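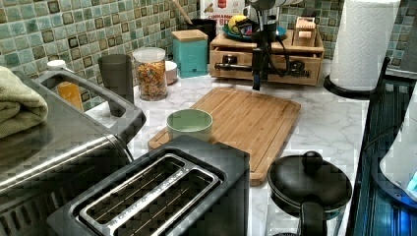 Vol. 12, No. 1, p. 151

4. Withdrawal as a bargaining position

Figure 3. A kitchen counter with a black two-slot toaster.

The Graltell customs union has spent most of its life being threatened with departure. Of its members, Randis has threatened most often and Ninh most recently, while Gostorel has announced its exit, set a date, printed the new forms and stayed. This section asks what the threats were for.

The usual account treats a threat to leave as a message to the other members. Our reading of the cabinet papers suggests a smaller audience. In Gostorel, the first draft of the withdrawal notice was sent to the coalition partners before the foreign ministry had seen it, and the foreign ministry learned of its own policy from the radio. The union secretariat received its copy last, with a page missing. It replied politely and asked for the page.

We coded 151 public statements by ministers in the three governments, beginning in January of the first dispute year. Statements made at home were firm. Statements made at the union's meetings were, in the main, about the agenda. One minister from Randis described the fish quota as "an insult to our grandfathers" at a party dinner and as "broadly workable" the next morning, and both versions appear in our data under the same heading. We considered a separate category for remarks made after dessert but lacked the funding.

Ninh is the harder case. Its government had a majority of 12 and could have left without much trouble. It held a consultation instead, which drew 2,000 replies, 1,000 of them identical and sent by the hauliers' association. The cabinet took these as a sign of strong feeling among hauliers. A white paper followed, promising a relationship with the union that would be "close, distant and flexible," and the two ministers responsible for it resigned over different adjectives.

In the table in Section 3, household goods make up the one tariff heading on which all three governments voted the same way throughout. Small appliances crossed every border duty free during the worst of the quarrel. No speeches were made about them.

Two limits apply. The Randis minutes are summaries, written by an official who disliked adverbs and possibly the prime minister. The Gostorel papers are complete up to Sunday, October 1, 2017, after which the archive changed its filing system and we changed our research question. Section 5 takes up the matter of the fish.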